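Hulora Opens Its Kitchen Task Collection to Outside Groups

Hulora, which develops training data for household robots, will release the first part of its simulated kitchen collection in April. The program's technical lead discussed the work with this office.

The collection, known internally as Hatusik, contains 137 approved demonstrations. Each was performed by a person steering a virtual Franka arm over a marbled counter set with a few small items.

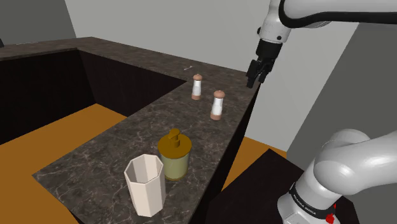 Why the Layouts Change

The lead said the goal for this phase was 200 demonstrations. "We reject a good deal," the lead said. "If the operator hesitates too long over an object, the learner picks up the hesitation."

Items are moved between episodes, and some are left far from the arm. "A model that has only seen one arrangement has learned that arrangement," the lead said.

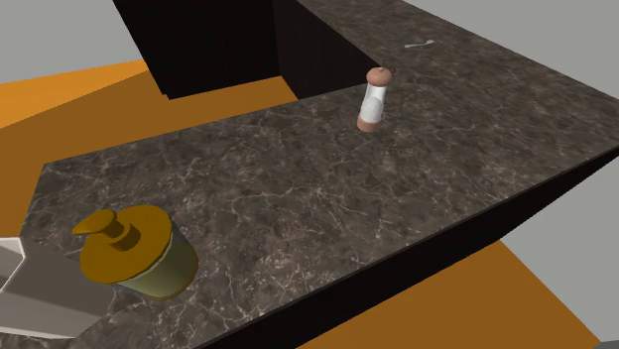
Kwak, which is testing the data on its own software, asked whether varied layouts would slow training. The lead replied that training took about 2 days longer and that the company considered the cost acceptable.

Camera placement took up much of the early planning. Every episode is stored from several viewpoints, including one close to the gripper.

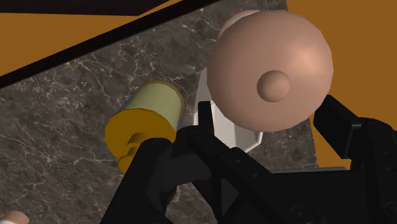
Labeling is handled by a separate team, Brirnunent, using written rules. The close view is the harder one to label. A black finger can cover part of a gold lid, and a dish may show only a rim and a few pale surfaces. "We ask for a label even when most of the object is hidden," the lead said. "The rules on that point are still being revised."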